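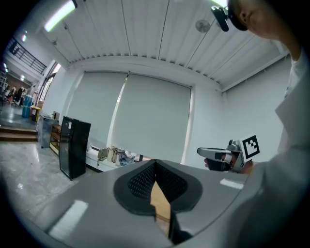 2 min read · 3.2 Data collection

Figure 3. Collecting demonstrations with hand-held grippers at the Varnthorpe site. The operator wears a head-mounted device, and the gripper carries a square marker board.

All demonstrations were gathered without a robot arm. An operator holds one gripper in each hand and carries out the task directly, while cameras on the grippers and at the head record what happens. The black-and-white markers on the grippers let us recover the position of each tool in the head view, which we use to check the tracks computed from the gripper cameras. Where the two disagreed for longer than a moment, the episode was set aside and looked at by hand.

We chose Varnthorpe over our own laboratory at Dallow for its shared spaces. The lighting is uneven, the floor is polished and people pass through during the day. Earlier sets recorded at Dallow had almost the same background in every episode, and policies trained on them did poorly once the table was moved to another room. Apart from making space for the operator to stand, we left the rooms as they were.

Tasks were short and used both hands. The operator was given a written goal, such as moving a cup next to a bottle, but no set path or order of grasps. Small household items were laid out on a table and shuffled between episodes. An episode began with both grippers held clear of the table top
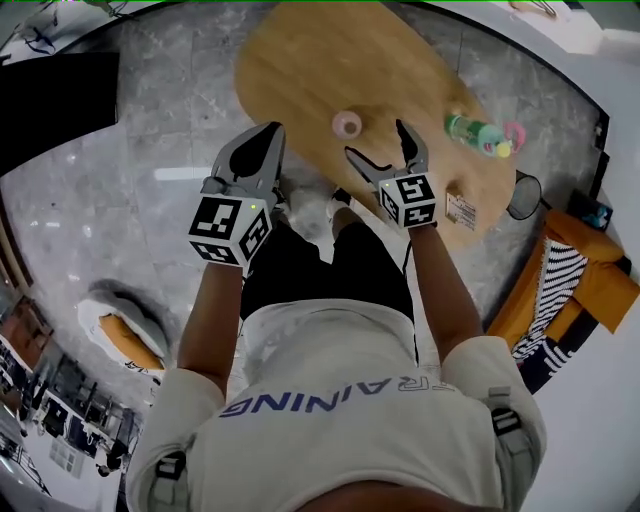 and ended when the operator brought them back to much the same height. We kept failed grasps if the operator went on to recover within the same episode – these turned out to be useful in the tests of Section 5.

Recording took place in October. In total we recorded 763 episodes, of which 405 were kept for training and 264 for testing. The rest were dropped, mostly for lost tracking when a marker was hidden behind the operator's other hand. Labels were written by Siham Tarawneh and checked by Béla Nyitrai, who did not see the first set of labels until his own were finished.

Clock drift between the recorders was a smaller problem. We corrected it with the Proltska alignment tool, using the opening and closing of the gripper fingers as a shared signal. The tool needs a clear movement near the start of each episode, so operators were asked to close both grippers once before reaching for anything.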